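Brudidero G2 gripper kit, reviewed after ten months on a two-arm bench

Posted Wednesday, July 13, 2022

Category: End effectors, kits

The Brudidero G2 is a parallel-linkage electric gripper sold as a kit for small arms. It arrives unassembled, with one servo, machined linkage parts, printed finger mounts, two sets of fingertips, a controller board and a cable. I bought a pair in September for the two arms in our shared workshop, where I have bench space and a key to the tool room. I paid full price for both. What follows covers assembly, wiring, control, gripping and wear, in that order.

Assembly

The instructions are a 16-page PDF with exploded drawings and almost no text. The drawings are good. Part numbers in the drawings match the labels on the bags, except for the linkage post, which is labeled with the number of an older revision. Screws come in one bag with mixed lengths, and the M2.5x8 and M2.5x10 are easy to confuse. Using the longer one in the bracket will drive it into the servo case. Sort them with calipers before starting.

The first unit took one evening. The second took less than half of that. The only step that needs care is the main pivot. It is a socket head screw running through a bronze bushing, and the manual gives no torque value for it. Too tight and the finger binds near the closed position. Too loose and the fingertip has play at the tip, enough to spoil repeatability on small parts. I tightened until the linkage dragged, backed off an eighth of a turn, and set it with medium thread locker. Let it cure overnight before running the servo.

The finger mounts are printed nylon. One of mine had a slight warp on the mating face and had to be sanded flat on a sheet of 300 grit. The other three were fine. At this price I would expect all of them to be flat.

Tools needed and not included: hex drivers in 1.5, 2 and 2.5 mm, a small Phillips, flush cutters, thread locker. The kit does include a hex key, but it is too short to reach the rear bracket screws with the housing on.

Wiring and mounting

The bolt pattern on the back is a common one and fitted the flange on both arms without an adapter. The cable exits on the side, at a right angle to the finger plane. On an arm with a hollow wrist this is inconvenient, and the cable has to loop outside the last joint. I lost one cable to this in the second month. The strain relief is a zip tie point on the housing, and the wrist pulled the conductors out of the connector during a full rotation. Since then I limit the last joint to plus or minus 90 degrees in software, and the cable has held.

Power is 12 V. The board draws very little at rest, and under a stalled grip it stays within what the workshop supply can deliver to both units together. There is no fuse on the board. I added one inline for each gripper and recommend doing the same.

A status light on the mount shows the controller state: green for ready, red for fault. It is bright enough to read across the bench. There is a second fault state, over-temperature, that uses the same red with a slow blink, and this is mentioned only in a footnote to the firmware notes.

Software

The controller speaks a plain serial protocol with 11 commands. Position, speed and current limit can be set separately. A third-party package called Gisler wraps the protocol for Python and is what I use. It is small, readable and maintained well enough that a bug report of mine was closed within a week. The vendor's own desktop program is useful for calibration and nothing else. It has to be restarted whenever the port changes.

Calibration is a matter of closing the fingers fully, storing zero, opening to the stop and storing the limit. It has to be repeated after every change of fingertips. The stored values survive a power cycle. They do not survive a firmware update, and the release notes omit this. After the update one gripper tried to close past its stop on the first command. The current limit caught it and no parts were damaged.

Command latency is low enough for teleoperation. With both units on one USB hub I saw occasional pauses of a fraction of a second. Giving each its own port removed them.

Gripping

My interest is in household objects of mixed stiffness. The test list covers plastic cups, bowls, soft toys, a sponge, small bottles and cardboard boxes. Both arms work over the same tabletop from different sides, so either gripper can take an object or steady it for the other.

Rigid objects with parallel faces are easy and I will not spend space on them. A small cardboard box is held securely at the lowest current setting that moves the fingers.

Cups are a mixed result. Held across the body, a thin plastic cup ovalizes before the current limit trips, even at the lowest setting. Held by the rim, with one finger inside, it is stable and can be tilted. Approaching the rim of an upright cup is simple. Approaching a cup on its side requires the fingers to come in nearly level with the table, and here the depth of the housing gets in the way. The lower edge of the housing touches the surface before the fingertips are at the right height. I got around it on one arm with longer fingers printed from the vendor's published file. They flex more, and the grip force drops accordingly.
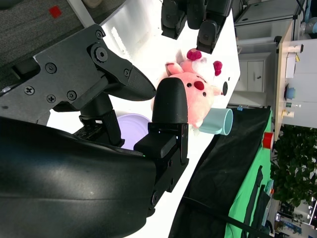 Soft objects are where the fingertips matter most, and where I changed my mind about the kit. The supplied set A is smooth silicone over a flat core. Set B is textured and tapers toward the end. With set A, plush fabric slides sideways out of the grip as the fingers close, and the object turns about the contact point. I replaced it with set B after two sessions. Plush is a useful material for judging a fingertip, and the pink pig on the white table has become my standard piece for it. The body gives under a fingertip and the servo current rises gradually, so a threshold tuned for a cup reports contact far too late. The ears are a tempting place to grasp, but they fold, and the body then swings below the gripper. I get better results from taking the body low and letting the second gripper come down from the opposite side if the toy starts to roll. Clutter makes this harder: with the aqua cup lying just below the pig, there is little room for a finger to go in on that side without pushing the cup. The taper on set B helps here, as it can enter a gap that the flat tips cannot.

I ran a log of 183 grasps on soft objects with set B, all from a fixed list of start positions. Failures fell into two groups. In the larger group the fingertip pushed the object away before the opposing finger made contact. The two fingers are driven by the same linkage, but mine do not reach the center line at exactly the same time, and the difference is a few millimeters at the tip. On a rigid object this is invisible, because the object slides into place. A soft toy with some friction against the table tips over instead. Shimming one finger mount with brass sheet brought the difference down to a level I can live with. In the smaller group the grasp was made and then lost during the lift, nearly always on long-pile fabric, where the tips hold the fibers and not the body underneath.

Bowls are held by the rim in the same way as cups. The curve of the rim leaves only a narrow contact on the outer finger, and the bowl pivots if it is lifted from one side. With two grippers on opposite sides it stays level.

Grip force is quoted on the product page without a finger length, so the number means little. With the stock fingers I could hold a full 500 ml bottle by the body. With the long printed fingers the same bottle slipped.

Wear

After ten months, set B shows some rounding of the texture on the leading edge and one small tear near the base of one tip. Replacement tips are sold in pairs. The bushing has developed no play that I can measure. One servo has become noticeably louder than the other – it still meets the same position tolerance. The glossy housing scratches easily and shows every fingerprint. It also reflects overhead light, a nuisance if a wrist camera is mounted behind the fingers. Matte tape on the top surface cures it.

Screws on the finger mount loosened twice on the unit where I had skipped thread locker. Apply it everywhere metal meets metal.

Comparison

I used the Hiltenum two-finger unit before this one. It is heavier, better finished and has a proper cable gland at the rear. It also costs more than twice as much, and the fingertips are bonded to the fingers, so a worn tip means a new finger. For soft objects I prefer the Brudidero with set B. For repeated handling of rigid parts I would take the Hiltenum.

The Gravel kit is cheaper than both. I have only handled one on another member's bench. The linkage is printed throughout, and it had visible play at the tips when new.

Summary of points

For: low price, good drawings, standard bolt pattern, separate current limit, replaceable tips, set B on fabric.

Against: cable exit, no torque value for the pivot, no fuse, housing too deep for low approaches, calibration lost on firmware update, uneven printed parts.

I would buy it again for this kind of work, with a spare cable and an extra pair of set B tips in the same order. Firmware tested: 1.4.2 on both units. The shim drawing is in the downloads section, in millimeters.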